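Collecting > Small Things > Galleries

Search this site Enter keyword Go

Tiny Bottles, Plain Gray Table

2/14/25
By the Ferkau Miniatures desk
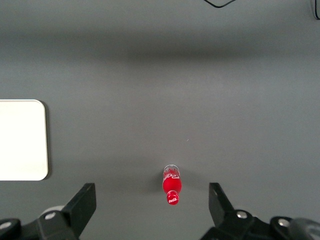

Miniature Coca-Cola bottle, contour shape, lying on its side. Red body, red cap, pale clear base.

Every collector of small things eventually runs out of shelf and starts using the table. Ours is gray and matte and has no opinions, which makes it a good place to look at something as loud as a red soda bottle. The gallery is short this time. One picture, several notes, and the usual promise that the rest of the drawer will follow.

The shape
The contour bottle is one of the few containers people can name with the label off. Shrink it and the curve still does its job, fattest in the middle and then narrowing to the neck. A miniature lives or dies on that curve. We have a cola-ish bottle from a Purnura gift set that missed it by a hair and looks like a bowling pin with regrets.

The red
Glossy, and very sure of itself. It picks up a soft highlight down one side, and the color stops short of the base, where things go clear and a little frosted so the gray shows through. I like that end best. It looks like the bottle ran out of soda – or the painter ran out of paint.

The lettering
White script on the body, and a second, smaller Coca-Cola logo on the cap, in case you had forgotten by the time you got there. Small script is where most miniatures give up. I own a tiny jar by Grillari whose label says either "mustard" or "mustang," and I have stopped asking.

The pose
Standing up, a bottle like this is an ornament. Lying down, it looks like the end of a party for mice. Collectors tend to hate the lying-down view, but it is kinder to the curve, and you can read the cap.

The neighbor
The white pad on the left has rounded corners and a thin raised rim, and next to that much red it comes across as slightly creamy. It is not part of the collection. Neither is the table, though I have had an offer.

From the mailbag
The August gallery of Shetty teapots drew 40 letters, 9 of them about lids. We are still sorting out the lids. The catalog now stands at 1,234 pieces, three of which may be the same thimble.

Next up are the small crates, which will be shown standing, as crates prefer.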